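How to Build a Robot That Picks Things Up (Slowly)

Khrystyna Zhuravel and Wissam Tarawneh are building a robot arm in a shared workshop called Skosisgate. It is named Dandano. It has one job, picking things up off a table, and it is not in a hurry.

Before the arm gets to touch anything real, it practices inside a computer. Khrystyna built it a pretend room with a wooden table, a blue floor and a block wall. Pretend rooms are great. You can drop things in them all day and your neighbors never complain.

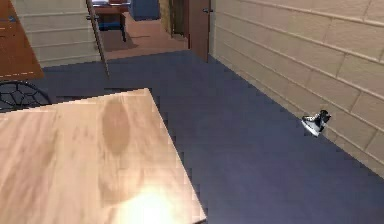

Why does a robot need to practice?

Because it starts out knowing nothing. You learned to grab a spoon when you were a baby, and you probably got a lot of oatmeal on the wall first. A robot has to learn too, only with less oatmeal. Dandano has had 237 practice tries so far, and Wissam wants 2,000 before they switch on the motors.

Each try works the same way. The computer looks at the room, guesses where the object is, and tells the arm which joints to bend. Then it checks how badly that went.
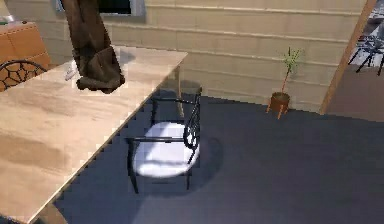

The checking is the useful part. If the arm stopped too high, the program changes its numbers a tiny bit and has another go. Do that enough times and the guesses get better. It's a lot like practicing piano, if your piano teacher were a spreadsheet.

Long things are tricky. Grab one near the end and the other end swings down — ask anyone who has carried a ladder through a kitchen. Khrystyna's rule is to aim close to the middle, where the weight balances.

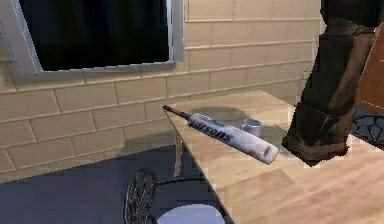
Dandano's gripper over the table, near the baseball bat.

Want to try it? Lay a ruler across one finger and slide it until it stays level. You have found the balance point, and it took you fewer than 237 tries. Probably.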